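In defence of the boring present

My sister-in-law Brenda gave me a power bank for my birthday and apologised for it three times before I'd got the paper off. I've used it nearly every day since. The year before, she gave me a hand-painted olive dish, beautiful thing, no apology whatsoever, and I'd have to move the slow cooker and both roasting tins to tell you what colour it is.

So I want to stick up for dull presents. I mean properly dull ones: batteries, tea towels, decent scissors, a big roll of parcel tape. The sort of thing you'd put on your own shopping list and then cross off when the total got a bit much.

We've got ourselves into a strange state about gifts, I think. Somewhere along the line a present had to become a little portrait of the person getting it. It has to prove you've been listening all year. You mentioned once in 2019 that you quite liked otters, and now it's otters until you die (my mother has 11 of them and she's frightened of rivers). Whereas if somebody hands you a good torch, all it says is that they'd like you to be able to see in the dark, and I find that very touching!

Beverley Horrocks, who I used to share a desk with in Vosdale, did this better than anyone I've known. When I moved into my first flat she turned up with a bin bag. Inside were light bulbs, a plunger, a washing-up bowl, an extension lead, 80 clothes pegs and a tin opener. I was 24 and I'd been hoping for wine. I was a bit short with her, I'm ashamed to say. By the end of that first week I'd used every single thing in it, the plunger twice.
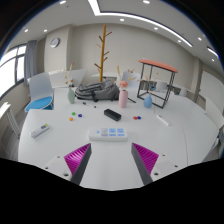 I told this story to my friend Telma and she said it was all very well but you can't give a plunger to someone you're in love with. I disagree, and so does my husband, who has had a stepladder off me and was delighted. What Telma means is that a practical present looks like you didn't bother. But think how much bother goes into it! You have to know what size bulbs they need. You have to have noticed that their scissors are rubbish, which means you've been in their kitchen, trying to open a packet of ham and not saying anything.

Money comes into it too. A fancy candle costs what a really good frying pan lid costs, and I've got nine candles that I'm saving for an evening smart enough to deserve them. I do not have a lid for the frying pan. I use a plate.

I'll give you children. Don't give a child socks, or not only socks. And there's a version of this that's plain rude, like the ironing board my uncle gave my aunt the year she went back to work, which is still talked about. If the present is really a chore with a bow on, keep the receipt and sleep in the spare room.

February's coming, and with it Telma's birthday. She's been complaining about her doormat since the autumn. I've measured her step.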